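Ticket: Shared recipe binder prints in the wrong order after import
Product: Matura (desktop), with Vadonura sync turned on
Opened by: Leandro Farías
Opened: 2024-05-29
Status: Solved, one item left open
Priority: Normal

Original message

Hi all! First, I love this program and have been pushing it on everyone in our supper club. We moved our whole collection over from the old Bozsik card file, and nearly everything came across beautifully: the ingredient lists, the oven temperatures, even my aunt's notes about which pans stick.

The trouble starts when I print the binder. On screen the recipes sit in the order I gave them, soups first, then breads, then mains, then sweets. On paper the soups are fine, the breads are fine, and then the mains come out shuffled in among the sweets. Plum dumplings, then pork shoulder, then walnut roll, then stuffed peppers. It's the same shuffle every time, so I don't think it's random.

What I've tried so far:

Restarted the program. No change.
Restarted the computer. No change.
Printed to a PDF file to rule out the printer. Same wrong order in the PDF.
Turned Vadonura sync off and printed again. Same wrong order.
Dragged every main dish out of its section and back in again. This fixed three of them! The rest stayed put.

The binder has 140 recipes in it. I'm happy to send the file if that helps. There's nothing secret in there except possibly the dumplings.

Leandro

Reply from support

Hello Leandro, and thanks for such a clear report. The PDF test was a great idea and saves us a step.

When you drag a recipe, Matura gives it a new position number. Fixing three that way suggests the others are carrying position numbers from the old card file, and that the print view is reading those while the screen view reads something else. Could you do two things?

1. Open View, then Columns, and tick "Position" and "Legacy position."
2. Tell us what you see in both columns for one recipe that prints correctly and one that doesn't.

Please do send the binder too. Use File, then Export, then Full Binder, and leave "Include history" ticked.

Leandro Farías

Oh, this is fun, I had no idea those columns existed.

Chicken with paprika (prints correctly): Position 62, Legacy position blank.
Pork shoulder (prints in the wrong place): Position 64, Legacy position 1,000.

And now that I'm looking, every single one of the badly behaved mains has 1,000 under Legacy position. Most of the sweets do too. The three I managed to fix by dragging are blank, same as the chicken. So I think you're right on the money.

Binder is attached. It took two goes to upload, the first one stalled near the end.
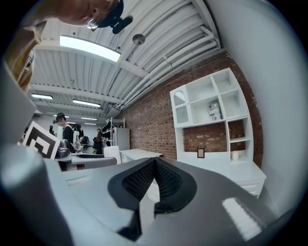

One more thing I noticed while exporting. If I sort the list by Legacy position and then by title, I get exactly the order that comes out on paper. Plum dumplings, pork shoulder, walnut roll... no wait, there's one exception. Stuffed peppers should come before walnut roll by title and it prints after. Maybe I renamed it at some point? My aunt called it something else in the card file.

Reply from support

Thank you, the binder opened fine and the history was in it. You've practically solved this one yourself!

Bozsik wrote 1,000 into the position field whenever a card hadn't been filed under a divider. Our importer should throw that value away and it kept it. The print view then treats all of those cards as tied and falls back on the title to break the tie.

You were right about the peppers as well. The print view was using the title as it was first imported, and in your history that recipe came in as "Zucchini and peppers, stuffed." That puts it at the very end of the alphabet.

Here is how to clear the old numbers:

1. Make a backup with File, then Export, then Full Binder.
2. Turn off Vadonura sync and wait for the small cloud in the corner to go gray.
3. Sort by Legacy position so the affected recipes are grouped together.
4. Click the first one, hold Shift, click the last one.
5. Choose Edit, then Positions, then Clear Legacy.
6. Close the binder and open it again. Skipping this leaves the old order in the print preview.
7. Check the preview, and turn sync back on once it looks right.

If the Clear Legacy line is grayed out, you're in the shared view. Switch to the owner view from the menu under your name.

Leandro Farías

It worked!! Mains with mains, sweets with sweets, and the peppers right where they belong. I printed the entire thing on the spot and used up the last of the good paper.

Notes for anybody who finds this ticket later:

Clear Legacy was grayed out for me at first, and switching to owner view sorted that.
Step 6 matters. I got impatient, looked at the preview too early and thought it had failed.
After turning sync back on, my sister's copy still had the old order until she closed and reopened the binder on her side.

A small question while I have you. The section dividers print with the name in tiny type, maybe size 11, and the recipe titles are much bigger. Can I swap those? It'd be lovely to flip through the binder in the kitchen and find the breads without my reading glasses.

Reply from support

So glad to hear it! I've added your note on reopening the binder to our help page for shared collections – that one catches a lot of people.

On the dividers: the type size follows the page theme, and you have Trullurska selected, which keeps them small. Go to File, then Page Theme, pick any of the others, and the divider size box becomes available. In Trullurska itself it's fixed for now. I've passed that on as a feature request and am leaving that part of the ticket open so you get a message if it changes.

The importer fix is planned for the December update. Binders that have already been cleaned up by hand won't be touched by it.

Leandro Farías

Perfect. I'm fond of the Trullurska borders so I'll hold out for the update and write on the dividers with a marker until then. Thanks again for the quick help – the supper club is getting its binders this week, and two people have already asked me how to import their own cards. I'm sending them straight to this page.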